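Two-Arm Kettle Handling: Task Planner and Grasp Selection

Viltik project, final report

Our aim was to write the planning layer for a two-arm cell so that either arm can be given the kettle or the cup. Motion control was already in place. We wrote the grasp selector and the task planner, which we called Odberg.
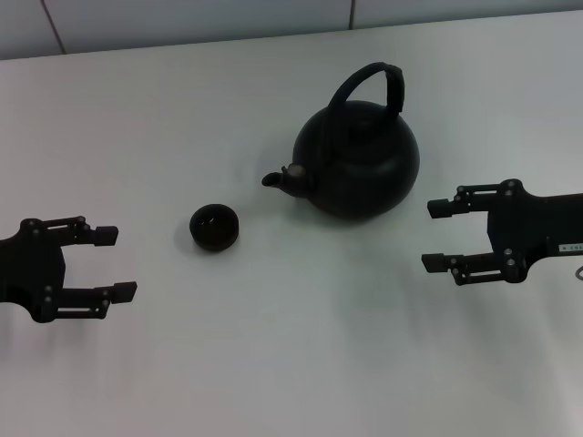 Figure 1. Cup and kettle on the table, both grippers open.

The planner assigns each object to the nearer arm, then checks the paths for collisions. Our first version checked each arm alone, and 178 plans had to be thrown out when we replayed them with both arms moving.

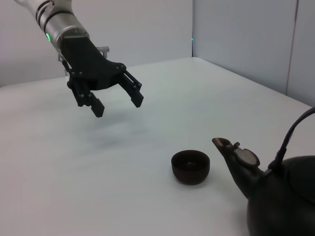 We fixed this by checking both arms at each time step. Planning got slower — 6 seconds in the worst case — but we kept the change.

Grasp selection starts from 2,592 candidate poses per object. A filter drops any pose that would put a finger through the table, and the 10 best go on to the planner.

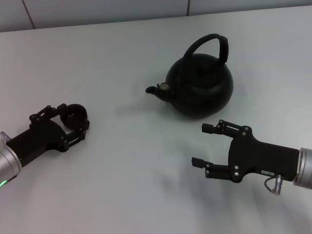 Figure 2. Kettle between the two arms, with its spout to the left.

The black finish gave us trouble with depth readings, so we fit the kettle handle from its outline in the color image.

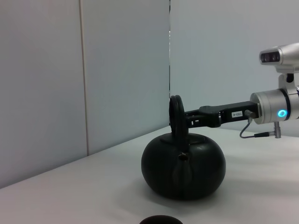

Why grasp the handle and leave the body alone?
The body is too wide for our fingers, and a handle grasp leaves the spout free for pouring.

Pouring itself is left to the Erham group.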